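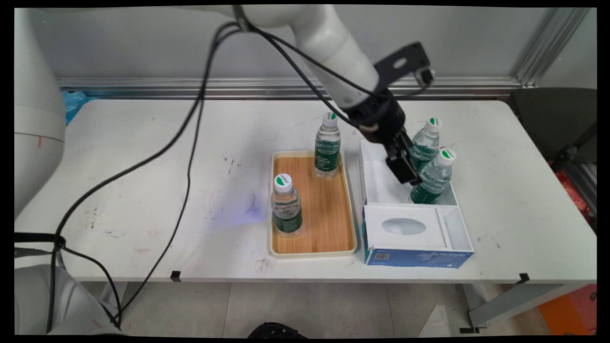 Shared Worktable and Bottled Water Check

Site: Inmont, second floor
Checked by: Theresia Zwahlen
Date: 26th February
Copy to: Hervé Pons, Liesl Riedl

Mark each line OK, Fix or N/A. Write a comment for anything marked Fix. Leave items where you found them until the sheet is done.

1. Tabletop

1.1 Surface clean: Fix
Dark smudges on the white top, most of them left of the tray. Wipe down with the mild cleaner. No scouring pads.

1.2 Surface undamaged: Fix
Scuffs and scratches across the top. I ran a hand over them and found no sharp spots. Same comment as in December, so please decide whether we refinish it or drop the line from the form.

1.3 Table level, feet locked: OK

2. Cables

2.1 Insulation intact: OK
Checked both black cables by hand along the full length.

2.2 Clear of the tray and containers: OK

2.3 Secured along the tabletop: Fix
One lies across the top in a long curve. A sleeve or clips would do. Engelbert has clips left over from the Plotgate job.

3. Tray

3.1 Rim free of cracks: OK
Cream plastic rim, no chips.

3.2 Base flat and dry: OK
The wood-grain bottom was dry to the touch.

3.3 Contents stable: Fix
Two water bottles on the tray. One is right at the front left corner. Move it in toward the middle before anyone lifts the tray.

4. Box used as a bottle holder

4.1 Box suitable for the load: Fix
Open ByteStyle tissue box with two bottles standing in it. Fine while it stays on the table. Do not carry it with bottles inside. Use the Dijkstra crate from the supply closet for that.

4.2 Lid stored or fitted: Fix
The lid is off and lying in front of the box. Put it back on when the box is empty, or put it away on the shelf.

5. Bottles

5.1 Caps on: OK
White caps on all of them, and I tried each one for tightness.

5.2 Labels attached and readable: OK

5.3 Opened bottles removed: Fix
The two on the tray are only partly full. Names go on the cap in marker. Unnamed bottles get emptied and recycled at the end of the day.

5.4 Spare stock off the floor: N/A
Stock moved to the Brirnness room. See sheet 331.

6. Follow-up

Items 1.1, 3.3 and 4.2: Ekua Agbeko, same day.
Item 2.3: Engelbert Aebischer, work order 578.
Item 5.3: everyone who uses the table.
Item 1.2: Liesl to answer before the next check.

Signed: T. Zwahlen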